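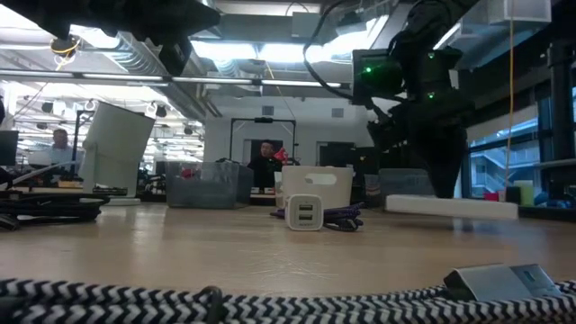 Attachment 1: charger, cables and bins on the table, ticket 3792

Ticket 3792
Subject: Slow charging at the sorting table, and what goes in which bin
Opened: 19 February 2025
Status: Solved, left open for the labels

First post

Hello all, I'm putting this in as a proper ticket as it's come up in chat more than once and I keep losing the thread. My tablet won't charge properly off the white wall charger with the two USB ports (the one in the middle of the table in the photo). It says "charging slowly" and after a whole lunch break it had gone up by 4 per cent, which is useless! My phone on the other port seemed fine at first and then started doing the same thing.

I'm using the purple braided cable, the one coiled up behind the charger. I like that one, it's long and you can spot it from across the room, so I'd be a bit sad if it's the culprit.

Things I'd already tried before writing this:
Swapped ports, top to bottom and back again. No change.
Turned the tablet off and on. No change.
Took the case off in case it was stopping the plug going all the way in. It did click in a bit better but no change to the speed.
Blew the fluff out of the tablet's socket. There was quite a lot of fluff. No change.

Update 1

Had a go with different cables. I took the chunky black-and-white zigzag one from the front of the table and tried that with the same charger and the same tablet, and the "slowly" message went away straight off. Put the purple one back and it returned. So that's pretty damning for the purple cable, but then my phone was all right on it for the first ten minutes, so I wasn't ready to bin it yet.

I did wonder about the wall socket too, so I carried the lot over to the Gasircombe desk and tried it there. Same result, so it's not our sockets.

Update 2

Somebody from Pritska support rang back (they look after the kit we get on the Gentile order) and was really helpful. They asked me to wiggle the purple cable near each plug while it was charging and watch the battery icon. At one end, nothing. At the other end the charging sign flickered on and off every time I bent it! You can't see any damage from outside as the braid hides it, but the wire must be going inside just below the plug.

They also said not to wind a cable tightly right up against the plug, which I'm fairly sure is my fault, I do it every evening when I'm tidying up. Loose loops from now on. I've promised.

Their other suggestion was to try charging with only one thing plugged in. I did that with the zigzag cable: 31 per cent when I plugged in, and full by the time I'd finished the Culleditz boxes. With both ports in use it was slower but perfectly usable, so I'm happy the charger itself is fine and we don't need a new one.

Update 3 (the bins)

While I was at it I asked about the bins, as the other half of this problem is that the good cables and the dodgy ones all end up in together. What we've settled on, and please shout if you hate it:

White bin with the oval handle hole, right behind the charger: cables that have been tested and work. Nothing else, please, no plugs and no pens.
Grey see-through bin to the left of it: leave as it is for now, I haven't been through it and I don't want to mix things up.
Grey see-through one over to the right: anything you're not sure of. Stick a bit of tape on it saying what it did wrong, even if it's only "slow".

The black cable bundle at the left of the table still needs testing. I'll work through that when the tablet's not needed. If you've borrowed one out of it, could you say so on here?

Update 4

Purple cable has gone in the recycling tub by the door with tape on both ends so it doesn't get rescued. Replacement ordered, same colour I'm afraid, stock code ends 138 if anyone is checking the delivery note.

Tablet has charged normally every day this week on the zigzag one. I'm marking the charging side as solved. Still to do: labels for the two grey bins, and I need the label printer back before I can make them, so if it's on your desk please drop it over to mine.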